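¿El vinilo de Flisier sale en septiembre o no?

tornamesa_28
Hola a todos, a ver si alguien me aclara esto. Flisier anunció que reeditaba en vinilo el directo de Ulthorpe, tirada de 2,000 copias, pero en una tienda online me aparece "sin fecha" y en otra ponen septiembre. ¿Lo reservo ya o me espero? Es que con los gastos de envío se me va a 28 euros y me da rabia pagar por adelantado para nada.

marea_lenta
Yo lo reservé en la web del grupo y me pone septiembre, así que fíate de esa. Ojo, que 400 copias van en color y vuelan!!
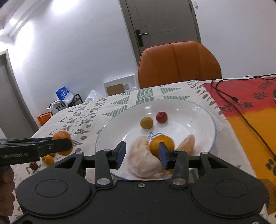 surcos_y_ruido
La edición en color la distribuye Clonent, y ahí está el lío, porque las tiendas pequeñas aún no tienen confirmado cuántas les tocan. Yo pregunté y me dijeron que es un naranja liso, como el de la naranja del plato blanco, nada de salpicaduras ni transparencias. La negra la tendrás seguro. Si quieres la otra, yo no esperaría (me pasó con el single de Güler y acabé sin él).

bajista_de_salon
ni idea de la fecha pero el directo suena de miedo, cómpralo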